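Search this site Search

What is a sermon?

A page for children from the Redotham church website

If you go to church on Sunday, you know the part where one person stands up and talks for a long time. This talk is called a sermon. In some churches people say "homily" or "the message". It is all the same family of thing.

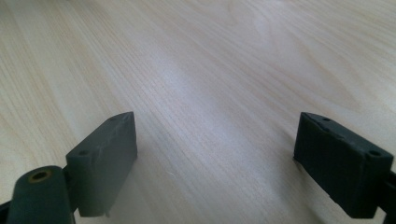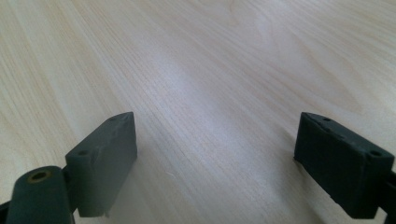 A table top in pale wood, two views.

Who gives the sermon?

Mostly it is the minister, the priest or the pastor. These words are used by different churches. In our church at Redotham, other people may also preach, if they have done a course. The course is held in Mernholm and it takes 19 weeks. They learn how to read the Bible with care and how to speak so that people in the last row can hear.

How is a sermon made?

The preacher begins with a reading from the Bible. Our minister reads it first on Monday evening, and then again on the other days, to see if something new comes up. After this comes the writing. One sermon last October had 3,780 words! It was a harvest sermon, and the children were allowed to go out to the hall before the end.

How long must it be?

There is no rule. Here it is 20 minutes in a usual service and 10 minutes when it is a family service. In Meesuk, where I grew up, the sermon was much longer, and my grandmother gave us peppermints to keep us quiet.

Why do people listen to it?

The Bible is very old, and some parts are hard to understand. A sermon tries to explain what a story meant to the people long ago and what it can mean for us today. It can be about forgiving a friend, or about being sad, or about sharing.

Do I have to agree?

No. You can ask questions afterwards, and the preacher is usually glad of it. You may also ask at home. Grown-ups do not always agree with the sermon, and they talk about it over lunch.

Some words to know

Pulpit: the high place where the preacher stands.
Congregation: all the people who came to the service.
Text: the piece of the Bible which the sermon is about.

Contact us | Copyright Redotham church | Back to top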